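Three weeks with the yellow balls
Jul 2, 2019

I promised in my last post that I would write again when I had played a real match with the new strings, and now I have played two of them. I lost the first and won the second, so I can write with a calm heart.

For those who are new on this page: I started tennis as an adult, after I moved to Lulberg, and I play in the lowest singles group of the Raveck summer league. We are 11 players in the group. Everybody plays everybody, best of three sets, and in place of the third set there is a long tie-break to ten points. I like this rule very much when I am tired and I hate it when I am leading.

The first match was on the clay at Lemieux. I had never played on clay before this year. In my country we had only hard courts, and the ball came to you at the same height every time, like a bus. On clay it jumps. In the first set I hit so many backhands from the level of my ear that my shoulder was sore the next morning. I lost 6-2, 6-4. The second set was better -- I began to stand one big step behind the line, and I had more time.

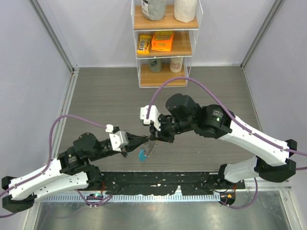
The second match

I made one change only. I decided to serve every second ball to the backhand, with spin, and to not look for aces. I have a weak second serve and in the first match I gave away many games with double faults. My opponent was left-handed, which confused me until the middle of the first set, because all my plans were for the wrong side. I turned the plans around in my head while we changed ends and drank water.

I won the first set 7-5 and lost the second 6-3. In the tie-break I was down 5-1, and I thought already about the drive home. Then came a very long point, the longest I have played in my life, and I won it with a lob that touched the line. After this my opponent missed some easy balls and I did not miss so many. The score was 10-8.

I know that Wimbledon has just started and there are more important results in the world this July. But I have watched no match with so much fear as I had in that tie-break.

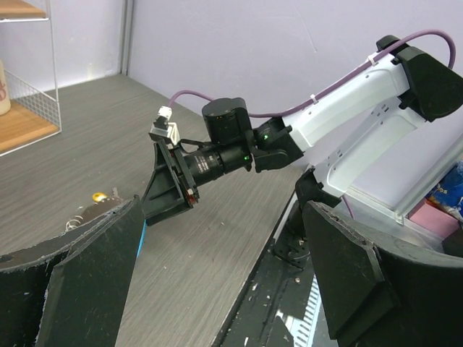 STRINGS AND OTHER SMALL THINGS

The strings are the soft ones, put in at the Jellia shop near the station. I asked for two pounds less than before. The arm feels better and the ball flies longer, so my forehand goes out more often than I want. I will keep them until they break.

My league number went from 1012 to 500-something, but they changed the system in spring, so please do not congratulate me.

Next match is on hard court again. I have bought new shoes for it and I am wearing them in the kitchen.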